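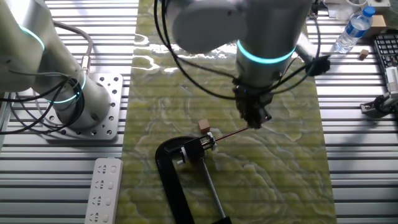 Abb. 4: Zelle mit beiden Armen, Matte und Schraubzwinge. Der Greifer hält den dunkelroten Stab.

4.2 Matte auflegen und Kabel führen

Bevor ihr am Prenonura das erste Programm startet, kümmert euch bitte um Unterlage und Kabel. Ich habe das bei meiner ersten Zelle übersprungen und durfte im März alles noch mal abbauen (einmal reicht wirklich!).

1. Beide Arme in Parkposition fahren und am Jaltton-Steuergerät die Freigabe wegnehmen.
2. Die Nutenplatte absaugen. Späne sitzen gern tief in den Rillen, ich gehe immer 2-mal drüber.
3. Matte längs in die Mitte legen und von innen nach außen glattstreichen. Dass sich die Rillen leicht durchdrücken, ist normal.
4. Schrauben an der Lochplatte des Arms über Kreuz mit 9 Nm nachziehen.
5. Kabel in einer lockeren Schlaufe am Arm entlangführen – am Handgelenk lasse ich drei Fingerbreit Luft.
6. Freigabe wieder geben und das Handgelenk langsam von Anschlag zu Anschlag drehen. Spannt das Kabel, zurück zu Schritt 5.
7. Zwinge auf die Matte legen und den Stab im Handbetrieb an die Backe heranführen.

Hinweis: Auf glänzenden Matten spiegelt das Deckenlicht. Wer mit Kamera arbeitet, dimmt lieber etwas.

Vorsicht: Beim Anfahren der Zwinge höchstens Stufe 2 wählen und die Hände aus dem Bereich beider Arme lassen!

Weiter mit 4.3 Greifer einlernen

Kontakt: Boychuk Zellenbau, Werk Flerkton | © Boychuk | Nach oben

Diese Website verwendet Cookies. Mehr erfahren | Einverstanden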